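Robotics and Automated Handling
Handout 6: Notes for the demonstration visit to Clivwood
Friday, March 12, 2021
Instructor: Mark Anthony Cruzado

Read these notes together with Chapter 4 of the course reader (grasping and contact). The demonstration covered the basket-handling task in the mock store at the Clivwood site. Section numbers follow the visit worksheet.

6.1 Task at hand

The unit of work is one shopping basket, held in the right gripper while the left stays free. Two kinds of basket came up in the demonstration, a mesh one and a clear plastic one.

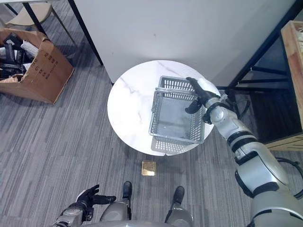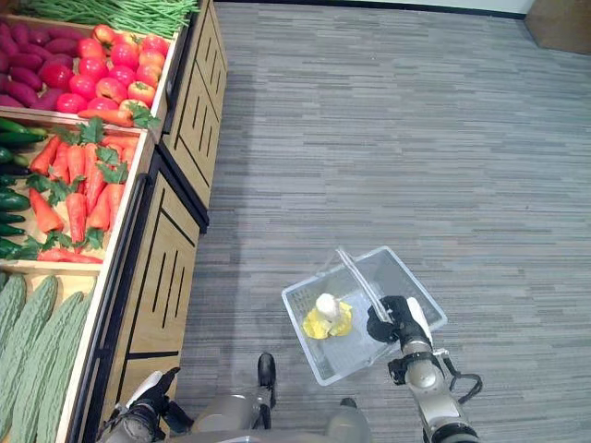 Right arm on the basket in both views: the gray mesh basket on the round table, and the clear basket by the produce bins.

6.2 Why a basket is a difficult load

A basket looks like an easy object. It is light, it has a handle, and the gripper force needed to hold it is small. The difficulty is in the degrees of freedom left over once the grasp is made.

Consider a basket of mass m held by a hinged handle. The gripper fixes the handle. The body of the basket can still rotate about the hinge line, and if the handle is thin relative to the finger pads, it can also roll inside the grasp. The system is a pendulum with a moving support. Any lateral acceleration of the wrist drives it.

For small angles the natural frequency depends on the distance from the hinge line to the center of mass of the loaded basket. Adding an item changes both the mass and that distance. The controller used at Clivwood does not estimate either one. It limits wrist acceleration to a fixed value chosen for the worst expected load and accepts the lost time.

A rim grasp removes the hinge. The fingers close on the wall of the basket, and the load is cantilevered from the hand. Swing disappears and is replaced by a wrist moment equal to the weight times the horizontal distance from the grasp to the center of mass. The demonstration engineer gave the test load as 573 grams including the basket. Take that distance as d, compute the moment for d = 0.15 m, and compare it with the wrist rating in your reader. You should get 0.84 N·m.

6.3 Control structure

The task layer is a product called Entili. It holds a list of named actions (approach, grasp, lift, carry, lower, release) and the conditions for moving between them. Below it sits the arm controller, supplied by Zurnier, which accepts joint targets and returns joint positions and motor currents. There is no force sensor at the wrist. Contact is inferred from current.

Points to note for the exam:

Current-based contact detection is poor at low loads. Friction in the gear stages is of the same order as the signal. The engineer said that a touch on an empty basket is often missed on the first closing, and the action is then repeated from the approach pose.

The grasp action ends on a combined condition: finger position stopped and current above threshold. Either one alone gives false results. Work out a case for each.

Lowering onto a hard surface and lowering onto carpet need different thresholds. Carpet compresses, so the current rises slowly and the detector fires late. The site uses one threshold for both and sets the lowering speed low enough to tolerate it.

6.4 Planning the carry

The base and the arm are planned separately. The base follows a path with a fixed clearance to the cabinets, and the arm holds a carry pose during travel. This is simple to verify but wasteful, as the carry pose must be safe at every point on the path, including the narrowest. Several of you asked why the two are not planned together. The answer given was computing time and the difficulty of proving the result safe. I would add that a separate arm pose can be tested once and reused.

The basket is included in the collision model as a box with added margin on each side. The margin covers swing. With a rim grasp the margin could be smaller, but the model does not switch between grasp types.

6.5 Results reported

The site logs every attempt. The figures read out to us were 1,075 attempts since the current gripper fingers were fitted, of which 309 used the rim grasp. Success rates were not given by grasp type, and you should not infer them. The most frequent failure listed was a slipped handle during the lift. The second was a base stop caused by the clearance monitor with nothing in the way, put down to noise in the depth data near the floor.

A comparison with the older Gilel arm was mentioned in passing. It used a suction tool and could not do this task at all, as a mesh or slotted wall gives the cup nothing to seal against.

6.6 Written work

Submit one report per pair, no longer than four pages.

1. Derive the small-angle equation of motion for the handle grasp with horizontal wrist acceleration as the input. State your assumptions about the hinge.

2. Show what happens to the natural frequency when a second item is placed on top of the first. Use your own dimensions and give them.

3. Propose a condition for the end of the lower action that works on both carpet and a hard tabletop without a force sensor. You may use joint position, motor current and time.

4. Draw the state diagram for the six actions, including the return path after a missed grasp.

The report carries 20 points. Question 3 is weighted double. Diagrams may be drawn by hand if they are legible when scanned. Worksheets from the visit go in as an appendix and are not graded, but reports without them will be returned.

Reading for next session: reader, Chapter 5, up to and including the section on impedance control.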